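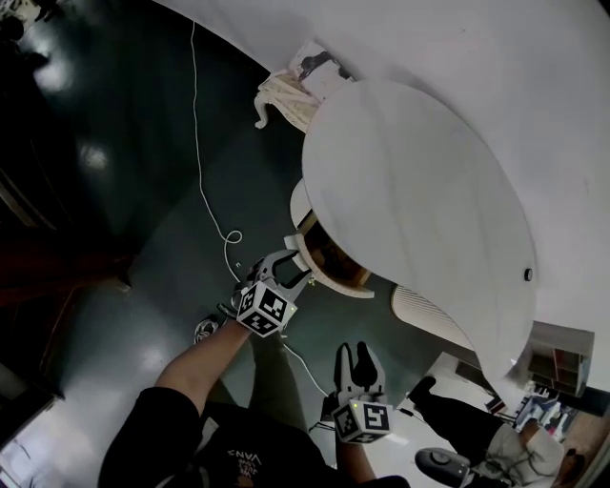 Damilola Ogundipe told the meeting that evening closing at the Neston library had left shift workers with no time to return their books, and asked that the matter be looked at again before June.

The library service confirmed on Thursday, April 18, 2024 that the Neston branch will stay open until 8pm on two evenings a week for a trial period. It received 2,304 replies to its survey on opening hours, most of them in favour of later closing.

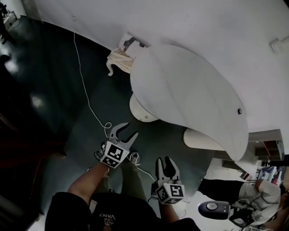
Saturday hours will not change. The reading room will continue to seat 100, and the children's section will close at its usual time. Comments on the trial may be sent in writing to Abimbola Bako at the Ekpo Road office.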